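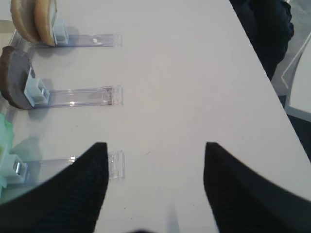
June, bench notes, Stulutwood

Chore trial: unload, reload and tidy the clear holders. Arm is Arthur, stock fingers, wrist camera only. Steinar Nørgaard on the stop button, me on the log. Herman Pillai asked for an opinion on whether Urow can offer this as a job a machine does unattended. Opinion at the end of the entry, working first.

14:10. Calibration repeated after lunch. Reprojection fine. Left the overhead lights on because the client's room will have them on.

Depth on clear plastic is still the main cost. The planner gets returns from the table through the strip and places the surface too low. Irnurero (our segmentation branch) finds the ends of a strip more reliably than its middle, so grasps are now proposed from the ends inward. That change took the pick rate on single clear parts to 97 percent in simulation. I do not trust the figure. The simulated plastic has no glare.

Ran 25 attempts on the real bench. Two stopped by Steinar for contact force. Log has the traces. Both show the same signature: one finger loads early, the other is still closing, part rotates under the pads. A person would feel it and let go. Arthur carries on until the threshold trips. Threshold lowered, closing speed lowered, cycle time worse.

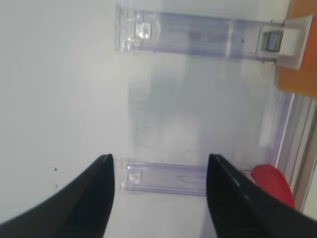 Approach angle matters more than I allowed for. With the wrist rolled, the collision model treats every parallel edge as a candidate rail, and the ranking flips between neighboring frames. Two clear rails running parallel with a pale band between them is the bad case: each has a small clear tab near its left end, and the matcher scores the two tabs nearly the same. The right finger also covers the right end of the shorter one, so the end-to-end length check has nothing to work with. The metallic roller in the white end piece is a better landmark than anything on the plastic. Add it as an anchor and weight the tabs down.

Steinar suggests matte tape on the rails. It would probably fix the depth, but a household is not going to tape its things for us. Noted as a fallback for shop-floor customers only.

Opinion for Herman: attended use, yes, with opaque parts mixed in and an operator in reach. Unattended, no. A person clears the same bench without looking at it much, and we are still tuning closing speed.

To do: anchor on roller, rerun same seed order, log finger load separately left and right, ask Herman which cycle time he has been quoting.

16:45. Arm parked, pads wiped, stop button tested.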